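The Makell Evening Card Deck
Conversation cards for two people who would like to get past "so, what do you do?"

Gwendolyn Alcantara wrote the first of these cards on the backs of receipts, after a run of dinners where both people were perfectly nice and neither one could think of a thing to say once the bread was gone. If you have sat through one of those evenings, you know how long it can feel, and you know it doesn't mean you picked the wrong person! Sometimes two shy people just need somebody else to ask the question.

What you get
172 cards in a lidded box small enough for a coat pocket
12 blank cards for your own questions
A folded sheet with three ways to play, all of them short

The questions start gently (a meal you would happily eat every week, a teacher you still think of) and grow more personal as you go, with a colored stripe on the back so that you can stay in the shallow end as long as you like. Anyone may pass on any card. Please don't make the other person explain a pass; we feel strongly enough to have printed it inside the lid.

Is it for a first date?
It can be, though we'd bring out only a handful. Marisol Espinoza, who edited the deck, thinks it suits a third or fourth date best, and we hear just as often from couples who have been married for years and keep the box by the salt and pepper.

Revised in September
We dropped the questions about exes, which people kept skipping, and added more about money, families and how you like to be looked after when you have a cold. The Futow add-on pack, 40 cards for couples living apart, fits in the same box.

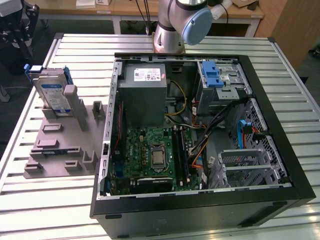
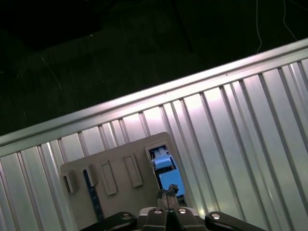
The stripe on the back of each card matters most when one of you is a talker and the other is slow to warm up. Let the slower one choose the color. It also helps to begin with whatever the other person likes to tinker with, and to let them go on a bit. A computer lying on its side with the side panel off, memory and processor in plain view, may leave you cold, but ask which part they would change first and you might get the best half hour of the evening. Then it's your turn, and you can go on as long as you please about your tomatoes.

Price: $33, add-on pack sold separately
Cards that arrive bent will be replaced, just write to Kamil Oravec at the Makell shop desk.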